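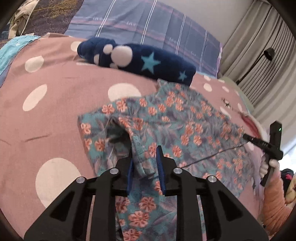
Folding fuzzy pyjamas so they stay folded

marlo_k
The fleecy kind, with the pile on both sides. I fold them on the bed, stack them, and by the time I open the drawer again they've puffed up and the drawer won't shut. Four pairs take the whole thing. Any method that works?

Seema Rawat
Roll them. Lay the pants flat, one leg over the other, tuck the crotch point in so you have a straight edge, then roll from the ankles up. Waistband goes around the outside to hold it. Drawstring inside first or it catches on everything.

tin_roof
Rolling is fine for tees. With fleece you end up with a log the size of a loaf of bread. I fold in thirds and stand them on end in a Brilus box, 15 cm high. The sides of the box do the work.

Seema Rawat
Mine come out at 10 cm across. You have to press the air out as you go.

tin_roof
Maybe yours are thinner. My winter ones are like a bath mat.

Edivaldo Vasconcelos
I stopped putting them in the drawer. They get worn every night from May on, so they go under the pillow. Spare pair on the closet shelf.

marlo_k
No shelf here, just a Pimentel chest with shallow drawers. Tried the roll tonight - two held, two came undone. The ones that came undone have a loose waistband.

Seema Rawat
Fold the waistband down once before you start. Also do it on a hard surface. A mattress gives too much.

tin_roof
Agree on the hard surface. Still say thirds.

marlo_k
Will try the kitchen table and both ways, one drawer each.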